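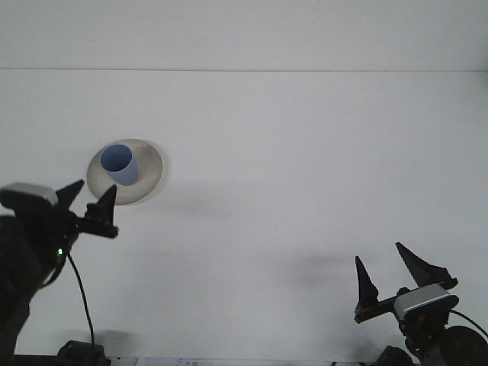
Light blue cup on a beige plate.

Section 2: Setting up your Kirkance for long runs

Okay, you've charged the watch and paired it with your phone, so now we get to the fun part! I've run with mine since April and these are the settings I'd use if I were starting over.

1. Hold the lower left button until the menu comes up, then scroll to Activities and pick Run.

2. Open Data Screens. I keep two – one with distance and average pace, the other with heart rate and nothing else.

3. Go to Auto Lap and choose miles. It comes set to kilometers, and I spent a whole half marathon in Gidamstead doing math in my head.

4. Turn on Fuel Alert and set it to 23 minutes. Odd number, I know (Amber Crabtree got me onto it and my stomach has been happy ever since).

5. Press and hold the top button to save. You'll feel a short buzz. If you don't, go back to step 2, sorry!

Note: Wait for the satellite icon to stop blinking before you start moving. Under the trees at Holroyd that can take a couple of minutes, so I do my leg swings while I wait.

Caution: Don't update the watch the night before a race. An update puts Auto Lap back to kilometers and clears your alerts, and you'll have to do steps 3 and 4 all over again.

Caution: Rinse the strap after sweaty runs and let it dry off your wrist. Mine gave me a rash after 7 days straight without taking it off.

Heart rate zones are in Section 3. You'll want your resting number for that, so wear the watch to bed tonight.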